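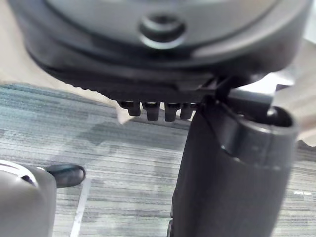 Botesport equipment plan: README

Last updated Aug 20, 2018
Maintained by Feng-yi Fung, with costing by Benvinda Mendes

What's in this folder

Everything we used to plan, price and order the second arm station at Botesport, plus the wrist camera stills we keep alongside the costs. We've tidied it up so the Butevcombe lab can borrow it for their own bid (please do!) and so we don't have to start from a blank sheet next time.

quotes.csv: one row per quoted item, 166 rows
stills/: 498 wrist camera stills from the first station
spares.csv: what we replaced, when, and what it cost us
layout.txt: bench, floor and cable notes for both stations
wishlist.txt: the fun one, add to it whenever you like

Columns in quotes.csv

item: plain name, no part codes
supplier: Grarka, Antunes or other
unit_price: Canadian dollars, before tax
lead_days: calendar days from order to our door, as quoted
must_have: yes, no or later
notes: free text, and often the most useful column

Lead days left blank mean the supplier wouldn't commit. Please don't fill them with a guess. Tiago Cordeiro did the first pass at the must_have column in March and we argued over a good third of it, so treat "later" as a live question.

About the stills

They come from the small camera at the wrist, so you get the gripper fingers and whatever floor is behind them, very close up. We love them for planning. A spec sheet gives you a stroke length and a payload, but a still shows how much of the view the hardware takes up, and that changed what we ordered. We'd budgeted for one camera per arm and went to two, one at the wrist and one on a stand. Best money in the whole plan, if you ask Conceição Serrano, and she's the one who has to label the footage.

File names are just a running number. Some housings are blurry from being so near the lens; we kept those in.

What we'd budget for again

Spare fingertips. Order them with the gripper. Shipping on a small bag of rubber tips by themselves cost us $17, every time.

Cable. Measure along the arm at full reach and then add slack. Our first guess came up short and we paid for a rush order.

Lighting. Two plain lamps with dimmers did the job, and left us $607 under on that line, which went straight into the stand camera.

Floor. If your arm works low, as ours does, write down the floor covering and its colour in your layout notes. Patterned carpet and bare floor look very different to a camera, and you'll want to know which you had.

Known gaps

No power or insurance costs. Rodrigo Neves has the figures for the first station and will add them as power.csv once the second one is running.
Antunes prices are from their spring list and will need a fresh quote.
spares.csv starts two months after the first arm did.

Using and changing these files

Copy anything you need. If you change quotes.csv, add a line to the notes column with your initials, and leave the old price in there too. Questions about prices go to Benvinda, and anything about the stills goes to Feng-yi, who will happily talk about grippers for as long as you've got.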